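4.2 Memory, zoning and the Pornavach ferry landing

Few places show how a site outgrows its property lines as well as the old ferry landing at Pornavach. On paper it is a strip of municipal land 60 meters long. In the petitions we read – 32 of them, filed over a single February – it is a graveyard, a gateway and a front porch for the whole town. We find this richness thrilling, and the planning code has almost no words for it.
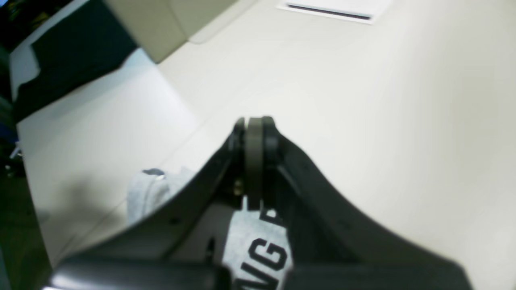

Figure 3. Gripper with fingertips closed.

By L. Zerouali, Druratwood Center for Public Memory
Friday, September 18, 2020

The proposal to put a prayer hall beside the landing drew 4000 signatures against and 3000 in favor. What struck us, reading both sets, was how much they share. Both sides speak of the families who left by boat, and both quote the same lines from the Irkow memorial stone. The quarrel is over who may stand close to that loss, and it deserves a wonderfully close reading! Section 4.3 takes up the petitions one street at a time, starting with the blocks nearest the water.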